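Search this site
Search

Briem Stream Trap Camera, second version: review after one season

The Briem is a motion-triggered camera made for small aquatic and streamside animals: salamanders, crayfish, frogs, water shrews. We ran two units on the Iltden, a shallow creek with a rocky bed, and compared them with the older Viltora unit that most survey groups in the area still use.

Setup takes a few minutes. The housing clamps to a steel stake, and the lens tilts through a fixed set of stops. The stops are coarse. On a sloping bank we often wanted an angle between two of them and had to shift the stake instead.

The trigger is the main reason to buy it. Most trail cameras react to body heat, a poor method for animals that are as cold as the water. The Briem compares successive images and fires when enough of the picture changes. With sensitivity at the factory setting, one unit stored 2,000 images in its first deployment, and 115 of them held an animal. The rest were ripples and drifting leaves. After we masked the open water in the menu, false triggers dropped sharply.

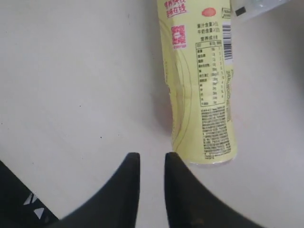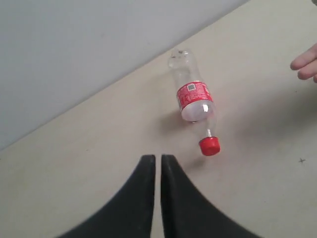
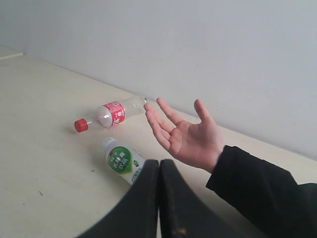
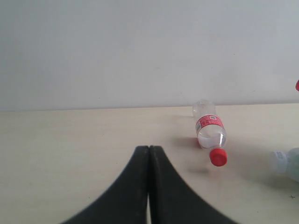

Tabletop views. The first two each show a plastic bottle on its side.

Night images are usable out to the far bank. Close subjects wash out unless the lamp is set to low, and the menu resets the lamp to high after every battery change — a fault that was also in the first version.

Battery life was 100 nights on the low setting, against 200 claimed. Cold water probably accounts for part of the gap. The Viltora lasted longer but missed nearly all of the salamanders.

Files export to Tiltier without conversion, and the time stamps carry over. Water temperature does not, and has to be typed in by hand.

Recommended for fixed sites that are visited monthly. For short surveys in June, when the water is low and clear, a hand lens and a flashlight remain cheaper.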